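Call for participants: teach a robot arm to pick parts by hand-guiding it

24 shares | 6 comments

If you have ever reached into a junk drawer for one particular screw and come up with it on the first try, you are better at our research problem than our robot is, and we would love to have you visit for an afternoon. We are looking for adults from the Tillar area to take part in a paid study this November, and you don't need any background in engineering, computers, or anything of the kind. Retired people, students, night-shift workers, parents with a couple of free hours after lunch — all of you are very welcome.

The study is part of the Kallum project, which looks at how a robot can learn to pick up loose parts from a bin when the parts lie at odd angles, lean on the walls, or get in one another's way. Our earlier work let the arm practice on its own for long stretches. It learned, slowly, and it picked up some funny habits along the way, such as pushing a piece into a corner over and over before trying to lift it. Then we tried something simpler. We asked a few people from other floors of the building to steer the arm through a handful of picks, and we mixed those human picks in with the robot's own practice. We ended up with 861 guided picks, and the arm trained on that mixture needed far fewer tries to get a good grip on long, thin parts than the one that had practiced alone.

What we can't tell yet is whose picks helped, and why. Most of our first helpers worked near robots already. We have a hunch that people who have never touched one will make different choices, maybe bolder ones, and that the robot may learn more from a wider mix of styles. That is where you come in.

What you would do

You would come in for 2 visits, each a little under two hours with a break in the middle. On the first visit we show you the controller, which is a small handle that fits in one palm, and you practice until you feel comfortable. After that you guide the arm through 30 picks at your own pace. On the second visit you do the same with a different set of parts, and then we sit down over coffee and you tell us how you decided where to grab. We really do want to hear this bit, even if your answer is "I just went for it." Please don't worry about dropping things or missing. The failed picks go into the training along with the good ones, and the arm seems to learn a good deal from them.

Who can take part

You should be 18 or older, comfortable reading and speaking English, and able to use one hand steadily for several minutes at a time. Left-handed people are especially encouraged, as we had hardly any last time. Glasses and hearing aids are fine. If you use a wheelchair or need a different chair or table height, let us know when you write and we will set things up before you arrive.

You will be paid for each visit on the day, and we cover bus fare or parking. You can stop at any point and still be paid for that visit. We record the arm's movements and your controller inputs, and the coffee chat is recorded only if you agree to it. Your name is kept apart from all of it.

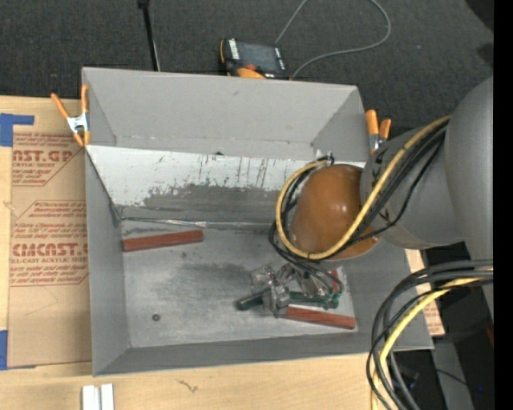
Kioko Manipulation Group, Department of Mechanical Engineering

The parts vary from one set to another. Long bars are what most people ask about afterward, because one end can be up while the other sits low, and the gripper has to come down past whatever else is nearby. Small round pieces are a different sort of puzzle, and you will meet both.

Sessions run between 1 p.m. and 6 p.m. in the Grostis Building, ground floor, through the double doors next to the bike racks. Please wear closed-toe shoes and leave dangling bracelets at home.

To sign up, fill out the short form at the Grostis front desk or call the desk and ask for the Kallum study. Tell us which afternoons suit you and whether you have used any kind of robot before (a "no" is perfectly good news to us). We answer everyone, usually within a few days, and if the places fill up we will gladly keep your name for the spring round.

Share this call | 6 comments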